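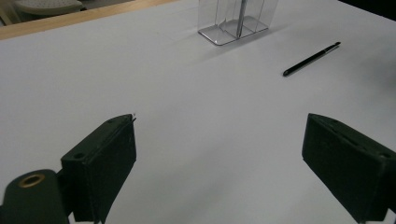

White table with the wood edge, Stuvville

Home | Updates | Reports | Donate | Contact

3 Feb 2025

Hi Miroslava,

I owe you news on the Fullirora oral history grant, so I'm writing it up before the next interview eats my afternoon!

The recordings are going well. We've got 8 people on tape now, all former workers from the Kubíček glove factory, and I could listen to them all day (some days I do). Dušan Šimko is doing the transcripts and has typed up 457 pages. He's slower on the older tapes because folks slip into dialect, and he calls me over to argue about spellings. I usually lose.

Money next. We've spent $1,116 so far, mostly on the second recorder and bus fares out to Zarkodlow. The printing line hasn't been touched. I'd like to move up to $100 of it over to postage so we can mail people their own transcripts to check. Is an email from you enough for that, or do I need the form again?

One thing is behind. The permission letters went out with the old address on them, my fault, and I've had to send them all again. Two families still haven't answered, so their interviews stay off the website for now.

The listening evening is still set for April. I'm hoping you can make it, and bring your mother if she'd like to come! She may know half the voices.

Talk soon,
Jana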